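Clearing and Wiping Down: Notes for Week 6
Rokeya Navaratnam
2025-03-17
2 min read

These notes go with the second practical in the Derbridge household skills course. Bring them with you. The worksheet is separate.

1. Sort before you wash

Dishes come off the table by type. Plates go together, trays go together, and anything with food left on it gets scraped first. Glasses are washed before everything else, while the water is clean.

Keep the sponge out from the start. A two-tone sponge usually has a soft side and a rough side. Use the soft side on plates and plastic. The rough side is for baked-on food only, and never for a varnished tabletop.

The wooden table in the practical has a blue tray, a black tray, two pale yellow plates and a sponge on it. Decide on your order before you touch anything and write it on the worksheet.

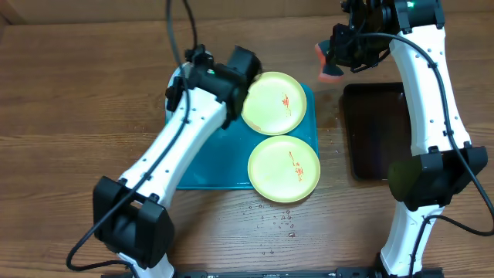 2. Wipe the table

Lift each item before wiping. Don't push it along the surface, as grit under a tray will scratch wood.

Wring the sponge until it stops dripping. Wipe with the grain, far edge first, then work toward yourself. Rinse the sponge halfway through. Dry with a cloth and leave the table clear for 20 minutes.

3. Put away

Stack plates by size, largest at the bottom. Trays are stored on their long edge. Stand the sponge up so that air gets to both sides.

For next time: read section 4 and finish the worksheet. Shanthi Mollah will take the afternoon group.

Questions: Rokeya Navaratnam, Derbridge office, extension 19 | Back to top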